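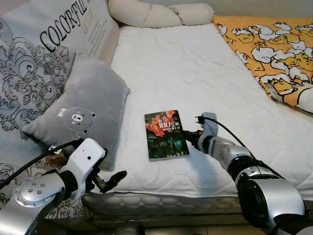
Clear everything small off the bed first, starting with the book.

How to Reset a Bed With a Quilted Protector and a Printed Comforter
By Faisal Farooqui
Updated 7th July

Making a bed from the bottom layer up takes a little longer than pulling the comforter straight, but the result holds for the day. The steps cover a bed with a quilted mattress protector, a comforter with a different pattern on each side, and a couple of pillows or cushions. They work the same way for a guest bed or a child's bed.

What you need

A chair or a clean shelf to put things on
A lint roller or a soft dry brush
A laundry bag, if the protector is due for a wash
Clothespins or comforter clips (optional)

I use the Remach clips, the small size. The large ones leave a dent in thin fabric.

Step 1. Take off the small things

Books, chargers, socks, glasses and the remote all come off before you touch the fabric. A paperback is the easiest thing to forget. Once a comforter goes over it you have a lump, and if you sit on it you have a bent cover. Pick the book up by the closed spine, check that no bookmark has dropped out, and put it where it will live for the day. If it was left open, close it before you move it.

Step 2. Move the pillows and cushions

Set them on the chair in the order they came off. Large cushions go at the back, plush ones in front. Give each one a couple of firm pats on the short sides to push the filling back toward the middle. Do not beat a cushion that has printing or a sewn-on bow or face — a hand pressed flat on each side is enough.

Step 3. Pull the comforter down

Fold the comforter toward the foot of the bed, or take it off if you have the space. If it is already bunched up on one side, find a corner before you pull. Tugging from the middle twists the filling and you will spend longer shaking it out afterward. Lift any part that hangs near the floor so it does not drag on the tile.

Step 4. Smooth the protector

Stand at the middle of one long side. Put both palms flat and push the creases away from you toward the far edge, then walk around and do the same from the other side. The diamond stitching is a good guide: when the lines run straight from head to foot, the protector is sitting square. If they curve, one corner has slipped. Lift that corner of the mattress, pull the skirt down and tuck it back under.

Go over the surface with the lint roller. Crumbs collect in the stitching, so roll along the lines in one direction and then the other.

Check for stains while the surface is bare. I wash mine on a gentle cycle and dry it on low. Read your own label first. Some protectors have a backing that does not like heat.
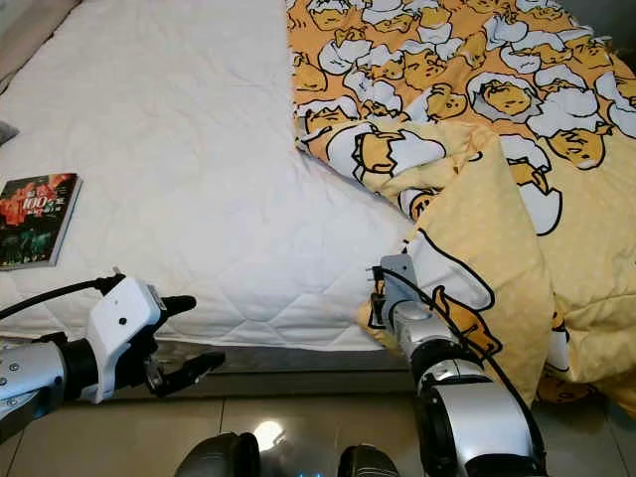 Step 5. Find the right side of the comforter

Reversible comforters usually have a busy side and a quiet side. A Gudetama one like ours has a crowded orange-yellow print on one face and pale yellow with small white polka dots on the other. Decide which face you want up before you spread it. We put the crowded side up and turn back the top edge so a band of the dots shows.

If the print has a top and a bottom, the characters should be readable from the foot of the bed.

Step 6. Spread it

Hold two corners at the foot end and shake the comforter twice, low and slow. Lay the foot edge first, then walk the other two corners up to the head. Leave the same drop on both long sides. If one side is against a wall, let a hand's width hang there and give the rest to the open side.

Clip the foot corners now if the comforter tends to slide.

Step 7. Put the cushions back

Largest against the head of the bed, then the smaller ones in front. Cushions with lettering go upright with the words level. Stuffed faces look outward.

How often

Steps 1, 2, 6 and 7 are for every morning. Do the full set when you change the bedding. From November on I also air the comforter over a chair by an open window before spreading it, as the room stays closed up most of the day.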